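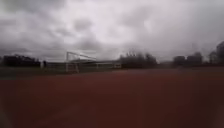
Measuring and Marking a 400 m Training Loop on a Club Oval

Applies to: grassed ovals without a permanent track, used for running training by junior and masters groups. The method gives a loop accurate enough for interval sessions and informal time trials. It does not give a loop suitable for record purposes, which requires a licensed surveyor.

The procedure was written for the Eddale and Clukwood grounds and has been used on both. Original notes by Roya Ansari, revised by Golshifteh Salehi.

What you need

Steel tape, 100 m, with a tension handle
Second tape, 30 m or longer, fibreglass is acceptable
36 pegs, timber or plastic, at least 150 mm long
Two steel pins for the centre points
Builder's string line
Mallet
Line-marking machine and turf paint
Calculator, notebook, pencil
Two people, three if there is wind

Do not use the fibreglass tape for the straights. Fibreglass stretches under tension and the error accumulates in the same direction each time the tape is moved. It is fine for swinging the bends, where the length is short and the pull is light.

A measuring wheel is useful for a rough check at the end. It should not be used for setting out. On mown grass a wheel bounces and reads long, and on wet ground it can skid and read short.

Working out the shape

The simplest loop is two parallel straights joined by two semicircles. The total length is twice the straight plus the circumference of one full circle:

Length = 2 x S + 2 x 3.1416 x R

S is the length of one straight and R is the radius of the running line. The running line is the path the runner is assumed to take, and on an unkerbed loop it is taken as 200 mm outside the painted inside line. Calculate the loop on the running line, then subtract 0.20 m from R to get the radius you will paint.

For a 400 m loop, three workable combinations are:

S = 80.00 m, R = 38.20 m, paint radius 38.00 m
S = 90.00 m, R = 35.01 m, paint radius 34.81 m
S = 100.00 m, R = 31.83 m, paint radius 31.63 m

The first gives gentle bends but needs a wide ground. The third fits a long, narrow ground, although the tighter bends are hard on calves and ankles when sessions are run in one direction only. Most community ovals in this district will take the second.

Overall dimensions for a single painted line are S plus twice the paint radius in length, and twice the paint radius in width. For the second combination this comes to 159.62 m by 69.62 m. Allow a further 3 m clear on all sides for runners moving wide, and more at the end of the finishing straight. Fences, goalpost sleeves, sprinkler heads and the edge of a concrete cricket pitch all count as obstructions.

Step 1. Set the baseline

Find the long axis of the ground. On a football oval this is the line between the centres of the two goal lines. If the loop has to sit off centre to clear a pitch or a drain, shift the whole axis sideways and keep it parallel to the original.

Drive the first steel pin on the axis. This is centre point A. Run the steel tape along the axis and drive the second pin at distance S. This is centre point B. Pull the tape to the tension marked on its handle and keep it flat on the grass. Measure the distance again from B back to A. If the two readings differ by more than 10 mm, take both again and find out why before continuing.

Step 2. Square off the straights

At A, set a right angle to the axis using a 3-4-5 triangle. On a shape this large a small triangle is not good enough – use 18 m, 24 m and 30 m. Lay 18 m along the axis from A, swing 24 m out to the side from A, and swing 30 m from the far end of the 18 m leg. Where the two arcs cross is square to A.

Extend that line to the paint radius and drive a peg. Repeat on the other side of the axis, then do the same at B. You now have four corner pegs, one at each end of each straight.

Check the rectangle by measuring both diagonals. They should agree to within 20 mm. For the second combination each diagonal is 113.78 m, so the 100 m tape will not reach in one pull. Put an intermediate peg on a string line between the corners and measure in two parts.

If the diagonals disagree, the fault is nearly always in the right angle at one end. Remove the pegs at that end and set it again. Do not split the difference between corners.

Step 3. Peg the straights

Pull a string line between the two corner pegs on one side and place seven intermediate pegs at even spacing. For a 90 m straight the spacing is 11.25 m. Repeat on the other side.

Sight along the pegs from one end. Any peg out of line by more than its own thickness should be lifted and reset.

Step 4. Peg the bends

Loop the fibreglass tape over the pin at A and walk the arc outside the rectangle, from one corner peg to the other, holding the paint radius. Drive nine pegs on the arc at even spacing. Keep the tape at knee height if the grass is long, and keep it level. If the ground falls away at one end, hold the tape horizontal and drop to the ground with a plumb bob. Measuring down a slope gives a short radius.

Repeat at B. The four corner pegs are shared between the straights and the bends, which brings the total to 36.

On grounds with a raised synthetic or turf wicket in the centre, the tape may foul on the edge of it. Have the third person lift the tape clear at that point and walk with it.

Step 5. Check before painting

Measure the pegged line with the steel tape in short chords, then compare with the calculated length of the painted line. The painted line is shorter than the running line by 2 x 3.1416 x 0.20, or 1.26 m, so the target for a 400 m loop is 398.74 m.

Chords always read slightly shorter than the arc they span. With ten equal chords to each bend and a paint radius of 34.81 m, the shortfall is 0.90 m over both bends. Add this back to your reading.

A result within 0.20 m of the target is acceptable for training use. If it is further out, check the bends first.

Step 6. Paint

Mark early, once the dew has dried and before the wind rises. Turf paint needs a dry leaf to hold and will wash off if rain arrives before it has cured; see the drum label for the curing time.

Mow first. The cut should be at least a day old, or clippings will lift the paint when the machine passes over them.

Run string between pegs on the straights and steer to the string. On the bends, one person pushes the machine while the other holds the tape at the paint radius and walks beside the wheel. Stop at each peg, confirm the position and continue. Paint a solid line on the straights and a broken line on the bends if paint is short.

Do not use hydrated lime. It burns skin and eyes and should not be put on any ground used for sport.

Intermediate marks

Put the finish line square across the end of one straight. The 200 m mark falls at the diagonally opposite corner. The 100 m mark is found by measuring along the running line from the finish: 90 m of bend and straight will not land on a peg, so use the figures below.

For the second combination, starting at the beginning of a bend:

Bend length on the running line: 110.00 m
100 m mark: on the first bend, 10.00 m short of its end
200 m mark: end of the first straight
300 m mark: on the second bend, 10.00 m short of its end

Measured along the painted line, the 10.00 m offset becomes 9.94 m. Use cones for these marks if the ground is shared, or a short cross-stroke in a second colour.

Keeping the loop

Leave the centre pins in the ground if the manager permits it, driven 100 mm below the surface and capped. Record the distance from each pin to two fixed objects, such as a light pole and a fence corner post. With those four measurements the loop can be set out again without repeating Steps 1 and 2.

The Clukwood pins are tied to the Nkosi Stand corner posts. The Eddale pins are tied to the scoreboard footing and the north gate. Ground sheets for both are kept with the marking machine.

Overmark every two to three weeks during the growing season. In January, on irrigated couch, expect the line to fade faster than that.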